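4.3 Equipment costs and planning

The budget for the two-arm platform was set in March, before any hardware had been ordered. Quotes came from Hegarty for the arms and from Indeo for the grippers. Adeyemi kept the price list, which had 21 lines at the start. The largest surprise was spare fingers and mounting parts, at $3347 for the first year. We had put down $200.

Delivery was quoted at seven weeks. We used that time to run the Bira tasks in simulation, so that we could decide on reach and gripper type before paying the second deposit. Each simulated room was given different walls, floors and furnishings. Figure 3 shows the robot with both grippers open and pointing up, near a pair of blue and orange doors.

A second wrist camera was left off the order, and the money went to the service contract instead.

Figure 3. Simulated two-arm robot in one of the test rooms.
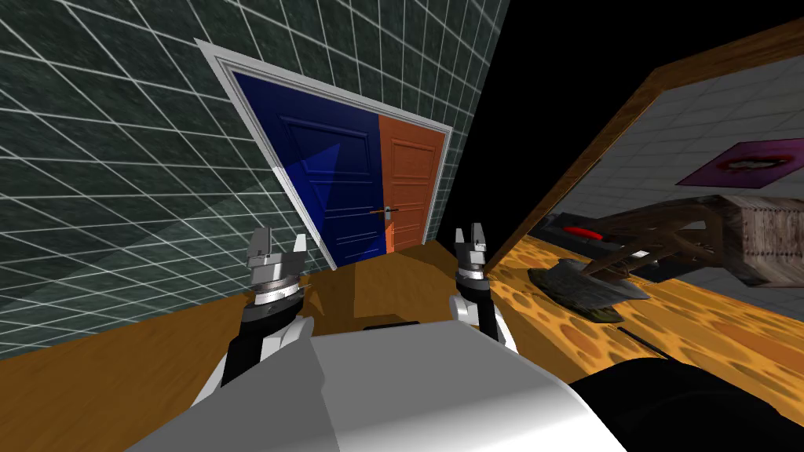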